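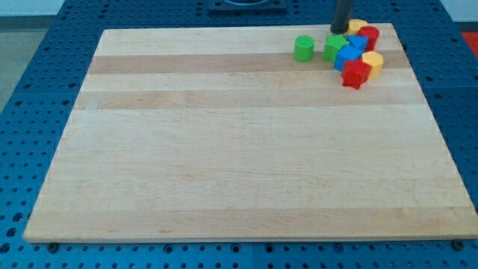
Skorner has changed the construction of its maple work board after a trial at its Brenix workshop, the company said on December 12, 2019. The revised board is glued up from strips set edge to edge, with the grain direction of each strip checked before clamping. Colour matching has been dropped from the specification, and slightly darker, pinkish-tan bands now run across the width of an otherwise pale blond surface. The squared-off front edge has been kept.

The board is sold to preschools and toy libraries as a flat surface for sorting and stacking small plastic shapes, and to home cooks as a cutting board. Both versions come off the same line.

Silvan Aebischer, production manager, said the earlier boards were made from fewer, wider strips and tended to cup over winter in heated rooms. "A star or a hexagonal block will stand on almost anything. A narrow cylinder is the first to show you a crown in the board," he said.

The trial began in July and covered 157 boards, stored flat in a room where humidity was cycled weekly. Flatness was measured with a straightedge and feeler gauges at the centre and at both ends. The company said 3 boards were rejected, all for open glue lines near a corner.

Taha Tahiri, who ran the measurements, said the glue had also been changed and clamping time lengthened. He did not give the new figure. The finish is still a food-safe oil, applied in two coats – customers are advised to renew it when the surface looks grey or dry.

The first production run is 1,000 boards, of which 367 have been set aside for existing orders. The remainder will go to retailers in the new year. Boards of the older type will stay in the catalogue until stock runs out, and replacement under warranty will be with the new construction.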